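Flodeck cells on the trim line, anyone else got these yet?
Craft & Floral Production board > Shop floor

salinas_nights
So we got two Flodeck pick cells in May, Rusberg site, decor side. Before that it was six of us on second shift placing trim by hand. Now four on the benches and two "tending". Same pay, they say. Target went from 270 trays a shift to 300. Anyone else living with this?

gluegun48
Vemley plant here. Had ours a year. My wrists are better, no lie. Used to ice them every night.

salinas_nights
ok but whos checking the trays? Here its the tender, plus clearing jams, plus restocking. Thats three jobs.

partsbin_2255
It's one job with three parts lol. Beats picking.

salinas_nights
easy to say on days

gluegun48
Kinda with salinas on this. They moved our break to whenever the cell is "stable". Took till Thursday to get a straight answer on what stable means.

partsbin_2255
Fair, the break thing is bad. Get it in writing. But I trained on the cell and got a grade bump out of it, so ask about that too. They won't offer.

wirewrap
What does it even pick? Our lead says soft stuff is years off. Ribbon, wings, anything floppy.

salinas_nights
Tending is mostly watching and waiting, which I didnt expect to be so tiring. On the benches you talk, hands just go. At the cell you stare. wirewrap, its butterflies at ours, the pale blue-white ones with the green body, wings are thin and fabric-like so theres not much to grab. The near one is right ahead of the fingers there, other one farther back. I still want my bench back, and I want to know who signs for the tray count. 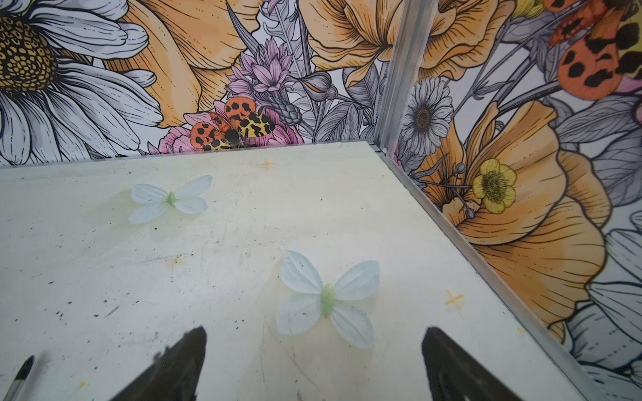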